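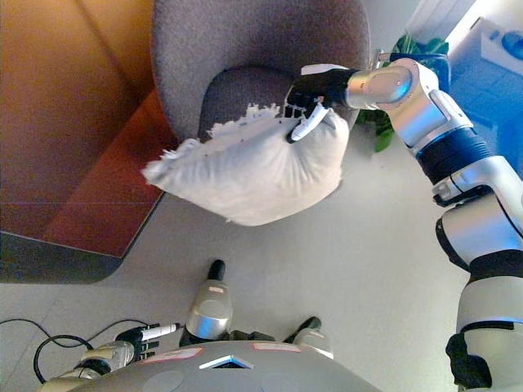
Stock five-finger hand against the Punira hand, same arm, same controller, 90 trials each. The task is pick a soft item by one corner, lift clear of the seat, hold, release. Both hands were run on cushions and folded towels. The stock hand pinches a pillow at the upper corner well enough, but once it is hanging the weight pulls the fabric down and away from the fingertips, and a cover with a frayed seam like this one gives the tracker a ragged edge to deal with as well. Grip force limit was the same for both hands. Logs are from May, firmware unchanged throughout.

Stock hand: 2 drops. Punira: 11 drops, nearly all in the first half second of the lift. I had expected the reverse. Has anyone else compared the two on fabric?

rarnaud

gantry_pete wrote:
What closing speed? The Punira ships with a fast default and it shuts before the cloth has bunched between the fingers. You end up holding one layer. Halve it and run the set again before you write it off.

rarnaud wrote:
Default on both. Fair point. I will repeat at half speed.

Romain Arnaud
Cell 2, Gralarden

mossbank wrote:
I don't agree that it is speed. We had the same hand on a Menon arm and slowed it right down. Drops barely moved. The pads are too hard. They are fine on boxes and bottles and poor on anything woven. We glued on 1 mm silicone and the problem went away.

gantry_pete wrote:
Then you changed the friction and the pad thickness together, and the hand was closing on a different gap. That doesn't rule out speed.

mossbank wrote:
It rules it out for me. I had 327 lifts on bare pads at three speeds before I touched the silicone.

gantry_pete wrote:
Same item each time?

mossbank wrote:
Same towel. Washed once, in the middle.

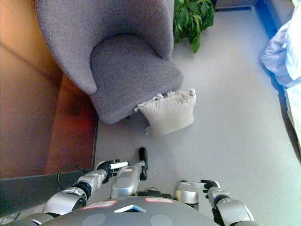 Does the head camera see enough to place the grasp, or do you need one on the wrist as well?

The head camera will do for choosing the corner and planning the approach. For the last few centimetres fit a wrist camera, as the hand covers the contact point from above just when you want to see it.

tolly_k wrote:
We run the Indow wrist unit for that. Latency is acceptable. The mount is not very good and needs a locking washer, otherwise the calibration drifts over a long session. Check it at the start and again after a few hours.

mossbank wrote:
I would still spend the money on pads first. A better view of a slipping grip is still a slipping grip.

tolly_k wrote:
Depends where the error is. Half of ours were misplaced grasps: fingers closed beside the corner and caught a few threads. Pads would have done nothing there.

rarnaud wrote:
Half-speed set done. Punira is down from 11 drops to 6. So speed accounts for part of it. Of the remaining 6, four slipped with a good grasp and two were badly placed, going by the wrist video. Silicone is on order. Motor current at the hold peaked at 580 mA on the stock hand. I don't have a comparable figure for the Punira because it reports torque in its own units and the manual does not give the conversion.

gantry_pete wrote:
Ask their support for the scaling table. It exists. They sent me one as a scanned PDF.

mossbank wrote:
Post the silicone results with the speed stated, please. And leave the towel unwashed.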